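Lo que aprende una máquina cuando le prestas las manos

Llevaba semanas queriendo escribir sobre esto y siempre acababa dejándolo para después, en parte por cansancio (ya veréis de qué tipo) y en parte porque cuando me preguntan en qué trabajo me lío tanto con la respuesta que la gente cambia de tema con mucha educación. Así que vamos por partes y con un café delante.

Desde octubre formo parte del equipo de Flisier que recoge demostraciones para un sistema de aprendizaje. El proyecto se llama Prutine, y lo que hacemos en él se cuenta rápido: repetimos tareas pequeñas con unas pinzas en las manos, se graba todo, y de esas grabaciones aprende un modelo que más adelante tendrá que mover unas pinzas parecidas sin nosotros. Cada repetición guardada la llamamos episodio. Hay episodios buenos, episodios malos y episodios raros, y una parte enorme de mi jornada se me va en decidir cuál es cuál.

Yo venía de etiquetar fotos en una oficina de Schmieder, sentada, con auriculares, y pensé que esto sería más o menos lo mismo pero de pie. Qué inocente. La primera tarde me dolían los pulgares, las muñecas y un músculo del antebrazo que no sabía que tenía. Además descubrí que soy torpísima en cuanto me quitan los dedos. Con las manos desnudas cuelgas una cosa de un gancho mientras hablas por teléfono; con dos pinzas tienes que pensar por dónde entras, cuánto abres, en qué ángulo giras y dónde dejas la otra mano mientras tanto para que no estorbe.

La tarea que más se me ha metido en la cabeza (sueño con ella, no exagero) es la del soporte. Hay una pieza que va colgada de un aro de alambre, y la gracia está en que se balancea. Si te acercas deprisa la empujas, y si te acercas despacio pero torcida, también. La primera mañana entera que le dediqué conseguí 6 episodios aprovechables y me fui a comer con una cara que daba pena.

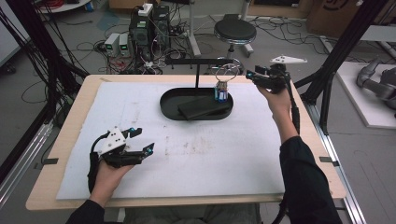 Última modificación: 29 de mayo de 2024

El aro plateado cuelga del extremo de la barra del soporte negro, y de él va suspendida la piececita azul y blanca que me trae por la calle de la amargura. La bandeja ovalada es mi consuelo, porque el borde levantado me da una referencia bastante clara de dónde termina mi pequeño mundo. Y sobre esas manchas grises y marrones del tablero blanco: lo hemos limpiado con todo lo que había en el armario y ahí siguen. Les he cogido cariño.

Con el tiempo he ido aprendiendo cosas que no venían en la guía. Una es que conviene levantar la mano que no trabaja y apartarla hacia el lado, sin dejarla flotando por el centro, porque luego el modelo imita también esa indecisión. Lo imita todo, el pobre. Estuve una semana haciendo una pausita antes de cerrar la pinza, por puros nervios, y cuando probaron el modelo entrenado con aquella tanda, ¡el brazo hacía la misma pausita! Me dio una ternura tremenda y también bastante vergüenza, para qué os voy a mentir.

Otra es que los errores tienen su valor, siempre que se corrijan. Si se me escapa la pieza y la recupero con calma, ese episodio se guarda con una nota aparte. Si se me escapa, suelto una palabrota y la agarro de cualquier manera, se borra. En el formulario hay 5 motivos de descarte y ninguno se llama «palabrota», así que yo marco «movimiento brusco» y sigo adelante.

Los cables merecen párrafo propio. Cada pinza lleva el suyo, y al principio yo peleaba con ellos como quien pasea a dos perros a la vez. Ahora los acomodo antes de empezar, hago un par de gestos amplios en el aire para comprobar que no tiran, y solo entonces empiezo a grabar. También cambio un poco la posición de las cosas entre un episodio y otro – la bandeja algo más cerca, el soporte girado unos grados – para que el modelo no se aprenda de memoria una sola mesa. Esto último cuesta más de lo que parece, porque el cuerpo tiende a colocarlo todo igual, y cuando me descuido llevo un buen rato repitiendo exactamente la misma disposición.

Trabajamos en bloques, con 3 descansos por turno, y yo los defiendo como una leona. Cuando estoy cansada mis movimientos se vuelven pesados y feos, y luego se nota muchísimo al revisar. De la revisión me encargo por las tardes, con Daltow, que es el programa interno donde vemos los episodios uno a uno y los aceptamos o los mandamos a la papelera. Es lento, se cuelga cuando le apetece y tiene unos iconos diminutos, pero me gusta ese rato. Ves tus propias manos haciendo cosas que no recuerdas haber hecho.

El lunes cerramos la tanda del soporte con 1,099 episodios aceptados, y lo celebramos con una empanada que alguien dejó en la cocina. La tanda siguiente será con telas, que se arrugan, se deslizan y no se quedan nunca como las pones. Ya he empezado a practicar en casa con los paños de cocina y las pinzas de la ensalada, y de momento van ganando los paños.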